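How to set yourself up for a working day at home (when you haven't got a home office)

I've been working from home for seven years now, first in a box room and then, after we moved to Korkstead, at one end of the living room with the telly staring at me. People keep asking me how I get anything done. The short answer is that I have a routine for the start and the end of the day, and I stick to it even when I can't be bothered. The long answer is this page, so put the kettle on.

Pick your spot and stay there

I know it's tempting to wander. Sofa in the morning, kitchen at lunch, bed by four o'clock (I've done it, and my neck has never forgiven me). Choose one place and make it the work place. It doesn't have to be a proper desk. My friend Bernice Owusu did two years at a fold-down table in her hallway and wrote most of a textbook there.

Have a look at the light before you commit. Sit there at nine in the morning and again at three in the afternoon, because a spot that's lovely at breakfast can have the sun full on your screen later on. If the window is beside you, great. If it's behind you, you'll be squinting at reflections and everyone on your video calls will see a dark blob with a voice.

Sort out the chair first

If you've got a bit of money, spend it on the chair. I bought mine second-hand from an office clearance place in Sterton, and it was the best thing I did that whole winter. Your feet should be flat on the floor (a thick book will do if they don't reach) and your elbows should be level with the top of the desk. Then bring the screen up so you're looking straight at it. I had a laptop on a stack of old cookery books for ages and it worked perfectly well.

If you do raise a laptop, you'll want a separate keyboard, or you'll be typing with your arms up like a begging dog. Any cheap one is fine – don't let anybody talk you into a fancy one until you know what you like.

The 15-minute start

I start my timer at quarter to nine. Fifteen minutes, and then I'm at work whether I feel like it or not.

First I open the window, even in January. Then I clear everything off the desk that isn't for today: mugs, post, hair bobbles, the lot. It all goes in a basket by the door and I deal with it in the evening, or I don't, and the basket gets fuller.

After that comes a quick wipe. I'm not talking about a deep clean! Just a cloth over the desk and along the keyboard to get the crumbs and dust off. If you're using any sort of spray, put it on the cloth and keep it well away from the keys, and unplug the keyboard first if you don't want to send your boss a line of gibberish. I have done that too.

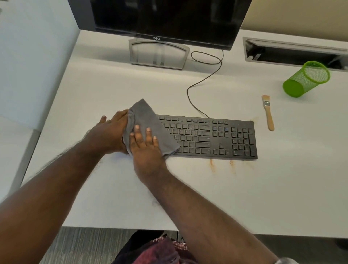

Wiping the desk by the keyboard: both hands, one soft cloth.

Then I sit down and write my list on paper. Three things that have to happen, and underneath, anything else that would be nice. I used to do it in an app called Vestus, which is lovely, but I'd pick up my phone to open it and come round twenty minutes later looking at other people's kitchens. Paper for me.

Phone goes in the other room. If you need it for work, leave it face down somewhere you'd have to stand up to reach.

Plan your breaks before you need them

I put mine in the diary like meetings. One at half past ten, a proper lunch at 12, and another at about the point where my brain turns to porridge. Stand up for all of them. Kwame Zakaria, who I used to share an office with, walks round the block before lunch in all weathers and swears by it. I go as far as the postbox and back.

Eat lunch somewhere else, please. On the step, at the kitchen counter, in the bath if you like. If you eat at the desk you'll answer emails with one hand and then wonder why you're so tired by two.

Other people in the house

You'll have to have the chat at some point. Closed door, headphones on, a red mug on the shelf, whatever works as your sign for "not now". Ours is headphones, and it took weeks to sink in. If you've got small children, I'm afraid the sign is more of a wish, so put your hard jobs wherever the quiet bit of your day is.

Shutting up shop

I finish by writing down where I've got to, in a couple of scruffy lines, so tomorrow's me doesn't have to work it out. Then I shut the laptop, push the chair in and turn off the lamp. Without a commute you need something that tells your head it's over, and for me it's the lamp.

If you try all this and it's too much, start with the paper list and the lamp, and add the rest when you've got the hang of those. And if you've found a decent footrest for short legs, put it in the comments, as I'm still using the dictionary.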